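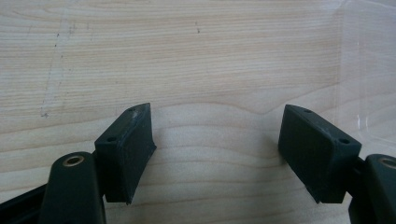
The Lultirlow Center for Home Studies invites households in Kikdale and the surrounding townships to take part in a study of how wooden tables are used, cleaned and protected in daily life. The study is open to renters and homeowners alike, and to households of any size. Tables of every age and finish are welcome, and a table does not need to be in good condition to qualify. Light scuffs on a pale wood surface, or a clear plastic sheet laid over part of it, are the kinds of detail the study is designed to record. Participants are asked not to sand, refinish or polish their table between the time of application and the first home visit.

About the study

The study will run for one year, beginning in August. It forms part of the Center's wider program on household furnishings, which currently has 2,609 registered households. A total of 239 places are available for this study. Findings will be used to prepare plain-language guidance on table care for the general public and will be made available to all participants before publication.

Who may apply

Applicants must be 18 years of age or older and must have lived at their present address for at least six months. The household must own or have regular use of a table with a wooden top, solid or veneered, on which meals are prepared or eaten at least four times a week. Glass, stone and metal tabletops are outside the scope of the study. Households planning to move during the study year should not apply. Only one application will be accepted per household.

What participation involves

Participants will be asked to keep a short weekly diary of how the table is used. Entries cover meals, food preparation, homework, crafts, spills, the cleaning products used, and any mats, cloths or covers placed on the surface. Food should be recorded together with whatever it was kept in, including bowls, trays and storage containers, as these often stay on the table for longer than the meal itself. Most entries can be completed in a few minutes, on paper or online.

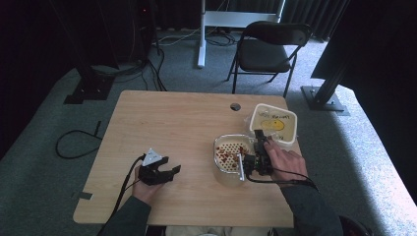

Clear plastic container with a perforated liner, on a light wooden table.

Two home visits will be scheduled, one at the start of the study and one at the end. Each visit lasts no more than one hour and may be booked between 9 a.m. and 7 p.m. During the visit, staff will measure the table, assess the condition of the finish and ask questions about its history. No part of the table will be removed or altered. An adult member of the household must be present throughout.

Compensation

Each household that completes the diary and both home visits will receive a single payment of $100. Households that withdraw early will be paid in proportion to the number of diary weeks submitted. Participation is voluntary, and participants may withdraw at any time without giving a reason.

Privacy

Names and addresses will be stored separately from study records and will not be shared outside the Center. Diary entries may be quoted in reports without identifying details.

How to apply

Application forms are available at the front desk of the Center's Brolitmont office and at the Pärn Branch Library. Completed forms may be returned to either location or mailed to the Center, marked "Table Study." Forms in large print are available on request. Applicants will be notified of the outcome in writing. Eligible households that are not offered a place will be added to a waiting list unless they ask to be left off it.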